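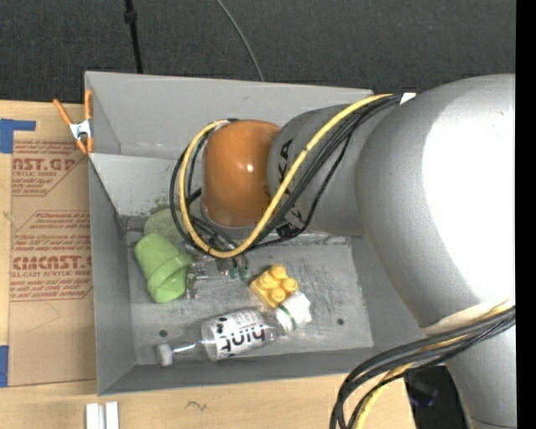
STORAGE & BINS

3 min read

Scratches on the floor of a gray bin are mostly a cleaning question. The one on my light wooden tabletop has smooth walls that slope inward, and a worn floor covered in fine dark marks, heaviest toward the right half. The walls get a wipe. The floor takes more work.

My method, unchanged since September:

Empty the bin and tip out the grit. Mix dish soap into warm water. Scrub along the scratches with a soft nylon brush, then across them. Leave it for 10 minutes, rinse, and dry with a cotton cloth.

I tried the Lanivent cream on a corner first. It lifted scuffs but left a dull patch – fine for a parts bin, less so for anything on show. Pärn paste is coarser and I would keep it off plastic. Deep scratches stay whatever you use.

A cut-to-size liner is next. Sulumis sells one 3 mm thick, and sloping walls mean measuring at the floor, never at the rim.

2 comments

binsandboxes: Does the liner slide around?

tidyshed: Baking soda works as well as the cream, and costs less.

Contact | © Firkuvcombe Notes | Back to top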